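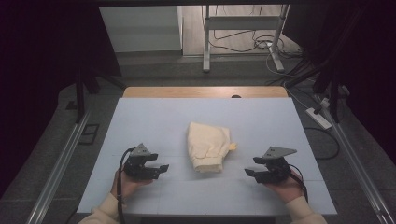
About Plistumance

Plistumance supplies sound, lighting and staging to live music events held at holiday parks, campsites and small outdoor venues. The company was set up to serve sites that run a weekend music programme but have no technical department of their own. Most of our work takes place between Easter and the end of October, with a smaller amount of indoor work in the winter months.

We do not book acts and we do not sell tickets. The park or promoter chooses the programme and contracts the performers. We are responsible for what the performers stand on, what they are heard through and how they are lit, and for the paperwork that goes with each of those things.

What we supply

Our equipment is divided between two touring systems, which are kept as complete sets and are not mixed.

Bolla is the smaller system. It is intended for clubrooms, marquees and covered terraces with an audience of up to 162 standing. It runs from a single domestic supply, travels in one van and is normally ready for a sound check two hours after arrival. Bolla is suited to solo performers, duos and tribute acts who sing to backing tracks. It includes a small digital mixing desk, four wedge monitors, two radio microphones and a front wash of LED lighting. A low stage is available in the same van if the room does not have one.

Kashindye is the outdoor system. It covers audiences of up to 2,000 on open ground and comes with a covered stage, a front-of-house position, separate monitor mixing and a generator. It requires a level area with vehicle access and a clear day for building before the first performance. Full bands with live drums should always be booked on Kashindye, even where audience numbers are low, as the smaller system does not have enough input channels.

Sites that are unsure which system applies should send a plan of the area and the running order. We will reply with a written recommendation and a power requirement.

How a booking works

Enquiries are answered in the order in which they arrive. Once dates are agreed we issue a draft specification listing the system, the crew, the arrival time and the time by which the site will be clear. The client returns this with any corrections. After that we contact each act for a technical rider and a stage plan, and the final specification is issued fourteen days before the event.

Changes made after that point can usually be accommodated if they reduce the equipment needed. Additional acts, additional radio channels or a change of stage position may not be possible at short notice and are charged separately when they are.

A site visit is included for all Kashindye bookings and for the first Bolla booking at any venue. The visit covers the route from the gate to the stage, the ground, the distance to the nearest accommodation and the position of the electrical supply. We keep the survey on file, and it is reused in later years unless the layout has changed.

Noise

Holiday parks have guests sleeping close to the stage, often with young children. For this reason every outdoor specification includes a noise plan. Loudspeakers are angled down and towards the audience, subwoofers are arranged to reduce level behind the stage, and readings are taken at an agreed point on the nearest accommodation boundary during the sound check and through the evening. The readings are sent to the site manager the following working day.

The finishing time in the premises licence is treated as the time at which amplified sound stops. Acts are told this in writing. The running order should allow for one encore within that limit if one is wanted.

Weather

Our outdoor stage has a stated wind limit, which is given in the final specification. Wind speed is measured at roof height throughout the hire. If the limit is approached, the side walls are removed first. If it is reached, the performance stops and the stage is cleared. The decision rests with our crew chief and is not open to negotiation on the day. Rain alone does not normally stop a performance.

We advise clients to name an indoor fallback room when booking. Where this has been done, Bolla can be held in reserve for a reduced fee.

Zavmont

Our stores, workshop and office are at Zavmont, a former dairy depot with covered loading and a hard yard large enough to build the full outdoor stage. All electrical testing, loudspeaker repair and cable making is done there. Over the last full season we supplied 119 event days from the site.

The rehearsal room at Zavmont can be hired on weekdays outside the main season. It is fitted with the Bolla system and is used mainly by tribute acts preparing a new set. Charges are by the half day and include an engineer for the first hour.

Crew

Each hire is staffed by our own engineers, all of whom have completed training in working at height, manual handling and electrical safety. We take on seasonal crew from June. No previous experience in live sound is required, although a driving licence is helpful. Applications are accepted by email throughout the year.

Insurance certificates, risk assessments and test records are sent with every final specification and can be supplied earlier on request.

Page last revised July 12, 2022

Contact | Terms of hire | Privacy | © Plistumance. All rights reserved. | Back to top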